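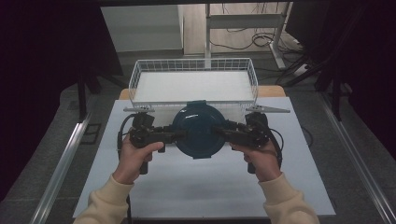 Round one with the teal lid

Search the forum
Advanced search
Go

Glass containers with locking lids - smell in the seal, worth replacing?

marlow_pantry
I meal prep on Wednesday for the second half of the week and keep everything in round glass containers with the clip lids. The glass is fine. The lids smell like curry no matter what I do. I have run them through the dishwasher 12 times at least since November. Is it the plastic or the gasket? I can get new lids from Kumsa but they cost nearly as much as the whole container.

tess.b
Gasket. Pull it out with a toothpick or the back of a butter knife, soak it overnight in white vinegar and water, and let it dry all the way before you put it back. Mine were gray underneath the first time I did it.

dorfman2
Disagree on vinegar. I did that to a set of Clirkent lids every week and the seals went stiff within a year. Baking soda paste, leave it an hour, rinse.

tess.b
Every week is a lot. I do it twice a year.

Kalkidan Worku
I cook for a small lunch business and we have 70 of these in rotation. Both methods work. What wrecks seals for us is the bottom rack of the dishwasher. Lids go on the top rack or get washed by hand. Also store them with the lids off. If you clip a lid down on an empty container and put it in a cupboard, the smell stays in there. 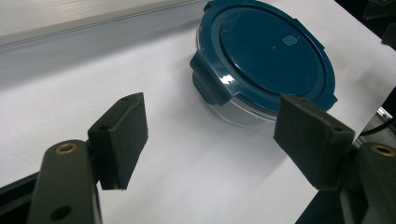
Vent tab and side flap, lid closed

hollis_r
If yours have the little vent tab, check under that too. On my Surkum ones it lifts off and there is a second tiny seal. I missed it for 2 years.

dorfman2
Mine doesn't come off. I tried and cracked it. Look it up for your brand before you pry.

marlow_pantry
Got the gasket out last night and it was pretty bad. Soaking now. I'm going with the vinegar, sorry dorfman. The vent tab I left alone.

dorfman2
Fine, but don't come back in a year asking why it leaks.

Kalkidan Worku
If it does go stiff, you can buy just the seals. Arniseo sells them in packs of 12. Measure the groove and not the outside of the lid - I ordered the wrong size the first time.

marlow_pantry
Update: smell is mostly gone. Tomato stain on the inside is still there and I can live with it.

Related threads
Freezing soup in glass, how much headspace
Do bamboo lids ever seal properly
Best way to label leftovers
Lids that warp in the microwave

Contact us | Copyright, all posts belong to their authors | Back to top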